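Gating blurred frames in the wrist tracker

I spent most of July on a problem I had filed as a planning bug. During the last part of an approach, Drustach would replan two or three times in quick succession, and each new path differed from the previous one by a few millimeters. The arm followed all of them. The result was a visible wobble just before contact, and now and then an approach that ended in a timeout.

For anyone reading without the earlier posts: Drustach is the planner, Dandard is the pose tracker that feeds it, and Staniforth is the log and replay tool. All three run as separate processes and talk over a local message bus. The arm is on the counter rig at Sturwood, with a small camera at the wrist.

The planner was innocent. Staniforth can replay a recorded session into any one process while the others stay off, so I fed Drustach a clean, hand-smoothed pose stream from one of the bad sessions. It planned once and finished. With the recorded stream it went back to replanning. The input was the problem.

What Dandard was doing

Dandard fits a coarse box model to each frame and publishes a pose with a covariance. The covariance was computed from the fit residual alone. A sharp frame with a good fit gives a small residual, as expected. A badly smeared frame can also give a small residual, if the optimizer finds two or three strong edges that happen to agree with each other and discards the rest as outliers. The outlier rejection was doing what I had asked for. I had not asked it to report how much it threw away.

So a blurred frame could arrive with a wrong pose and a confident covariance. The filter downstream accepted it, the target moved, and Drustach replanned because the target had moved past its tolerance. A few frames later the arm slowed down, the images sharpened, and the target moved back. Another replan.

I pulled 2243 frames from the approach segments of the stored sessions and ran the fit offline. Plotting residual against pose error showed nothing useful. Plotting inlier fraction against pose error showed a clear trend, and plotting wrist speed against pose error showed a clearer one.

First attempt: drop frames by wrist speed

The simple fix is to ignore the camera when the wrist moves quickly. Joint velocities are already on the bus, so this took an afternoon. It helped, but it was too blunt. Blur depends on exposure time as well as speed, and exposure on this camera is automatic. Under the brighter lights, frames at moderate speed were usable and the gate discarded them anyway. In the evening, frames at the same speed were useless and slipped under the threshold.

It also treats all motion alike. Rotation about the optical axis smears the corners and leaves the center mostly intact. Translation toward the object does something similar. Sideways motion at close range is the worst case, and it is exactly what happens while the gripper lines up beside an object.

Second attempt: predicted blur length

The current version predicts blur in pixels. For each frame it takes the joint state at the start and end of the exposure, projects the corners of the box model through both camera poses, and measures how far each corner travels. The longest travel is the blur estimate. Cost is negligible compared with the fit.

Two details took longer than the math.

The first was timestamps. The driver stamps each frame when the transfer completes, and I had been treating that as the middle of the exposure. The difference was almost 15 milliseconds, enough to pair a fast frame with a slow joint state whenever the arm was braking. I now subtract the transfer time and half the reported exposure. The driver reports exposure one frame late, so there is a one-slot queue to line them up. It is ugly and it has a comment saying so.

The second was what to do with the estimate. Dropping frames outright leaves the filter coasting, and if it coasts for too long the target goes stale and Drustach aborts. Instead I inflate the measurement covariance with the square of the blur length and only drop a frame when the estimate passes 12 pixels. Under that, a poor frame still pulls on the estimate, only weakly.

The covariance now also depends on inlier fraction. I kept this as a separate multiplier so that either term can be switched off in replay. Folding them together would have saved one line of config and made the logs much harder to read.

Changes on the planner side

I made one change to Drustach even though it was not at fault. Its replan trigger compared the new target with the old one using a fixed distance. It now scales that distance by the target covariance, so an uncertain shift has to be larger before it causes a new plan. There is a floor, set by the gripper clearance, and a ceiling, past which the arm slows down and waits for better data. Slowing down reduces blur, so the wait normally ends by itself.

Replay does not prove much about this part. A recorded session contains the images the arm collected on its old path, and the new behavior would have collected different ones. I used replay to check for regressions and then ran the real thing. The repeated replans near contact are gone in the sessions I have run so far. Approach time went up slightly because of the slowdown, and I can live with that.

Staniforth gained a column for predicted blur and a filter that jumps to the worst frames in a session. It should have had that from the start. Scrubbing through a timeline by hand is how I missed this for so long.

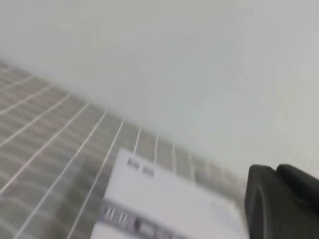
Edge selection is the part of Dandard I still want to rework. The fit takes the strongest gradients first, up to 950 edge samples per frame, and strength is a poor measure of relevance once the wrist is moving. White grout lines on gray tile survive heavy blur as bright, slightly curved strokes, and several of them end right at the top of the white housing I want to fit, where they compete with its own edge. The housing outline comes out doubled against a pale background, so a line search can lock onto either copy. The two small dark openings near the back of the top face are better candidates, with the vertical slats on the front as a weaker second, given how easily a repeating pattern gets matched one slat off. My plan is to cap the number of samples any one direction can contribute, then weight the remainder by distance from the predicted model edges. The cap is already on a branch. The weighting needs a blur-dependent width, and I have not settled on its shape.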